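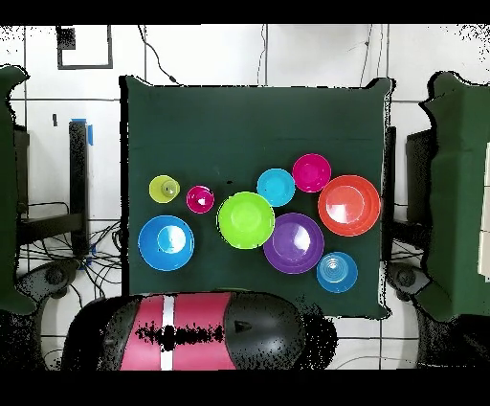

The coloured plastic dishes on the green cloth, before sorting.

Plastic dishes: sorting, nesting and what to keep

02/01/2023

The kitchen at Dandville has one deep drawer and one narrow cupboard beside the stove, and for several years both have been full of plastic dishes. They came in over time from three sources: a picnic set from Jarman, a couple of mixed bags from the discount shop in Keltbridge, and a set of nesting bowls sold under the Vultari name that was never complete after the first summer. None of it was expensive. All of it takes up room.

I cleared the drawer over the break. Most of what came out was lids with no matching base, and those went straight into recycling. This post covers a group of the brighter dishes, which I put out on a square table with a dark green cloth over it. A dark cloth is useful for this sort of job. Rims show up clearly against it, the dishes don't slide, and you can compare two diameters by eye without moving either one.

Sizes

The red-orange bowl is the largest and sets the limit for everything else. If it doesn't fit on the shelf, the stack doesn't fit on the shelf. It is deep, with concentric rings inside, and the rings matter more than I expected. A smaller bowl placed inside tends to settle on one of them and sit level. In a smooth bowl the same piece slides off centre and the stack leans.

The large blue and the large lime-green come next. I had assumed these two were the same bowl in different colours. They are not. I tried each inside the other and only one order works without force, blue outside and lime-green inside. The difference is small enough that I got it wrong on the first try.

After those, the mid-sized ones: the cyan, and a magenta with a bright pink rim. These are near enough to interchangeable. I store the magenta inside the cyan, for no better reason than consistency.

The purple bowl is the awkward one. It has a broad flat rim, good for carrying with wet hands and bad for nesting. The rim catches on the wall of any bowl that is only slightly larger, and the base hangs in mid-air. It will go into the red-orange bowl, but it then blocks the space above and nothing else stacks properly. I moved it to the top of the pile, where the rim acts as a partial cover and keeps some of the dust out.

The small magenta bowl and the yellow-green cup are the smallest pieces. The cup fits in the small magenta, though it stands proud of the rim. The smaller blue plate is shallow and ridged and does not belong in a bowl stack at all. It goes underneath as a base.

Final order, bottom to top

Blue plate
Red-orange bowl
Large blue bowl
Large lime-green bowl
Cyan bowl
Magenta bowl with the pink rim
Small magenta bowl
Yellow-green cup
Purple bowl, on top, slightly tilted by the cup

The tilt is annoying. The alternative is to take the cup out and store it on its own, and I may still do that. I have tried the stack both ways and the tilted version survives the cupboard door being shut firmly, so it stays for now.

Capacity

I was curious how much the bigger bowls hold, so I filled them from a measuring jug, to the brim, on a level bench. Water was at room temperature, not that it makes any difference at this scale.

Large blue: 1,928 mL
Cyan: 978 mL

The cyan is the useful result. It is close enough to 1,000 mL that I can use it for pancake batter without getting the jug out, provided I leave a little out of the recipe. A brim-full bowl can't be carried anywhere, of course, so the working capacity is lower. I fill to a finger's width below the rim.

I stopped measuring at that point. The red-orange bowl is for salad and the volume of a salad is not a meaningful number.

Cleaning and wear

Coloured plastic hides some stains and shows others. Tomato is the usual problem with pale pieces, and less so with the red-orange one. Turmeric marks everything. A paste of baking soda and water, left for an hour and rubbed with a soft cloth, takes most of it off. I don't use the scouring side of a sponge on these. Fine scratches dull the surface and the next stain gets a better grip.

All of them get washed by hand now. The dishwasher was not kind to the other Jarman pieces, which warped on the lower rack and would no longer sit flat. To check for warping, put the dish on a flat bench and press opposite sides of the rim in turn. If it rocks, it will rock in a stack too.

Dry everything fully before nesting. Water trapped between two tight bowls forms a seal, and I have had to run the outer one under hot water to separate them. If that fails, put cold water in the inner bowl and stand the outer one in warm. Wait 3 minutes and twist. Do not pull straight up.

Where it went

The stack now lives in the narrow cupboard, on the middle shelf, with the plate against the left wall. The deep drawer holds the baking trays, on edge, with a tension rod down the middle to stop them falling over. I had planned a second rod but the drawer is too shallow at the back, where the runner bracket sits.

Still to sort: the drink bottles, and a box of picnic cutlery I haven't opened since May.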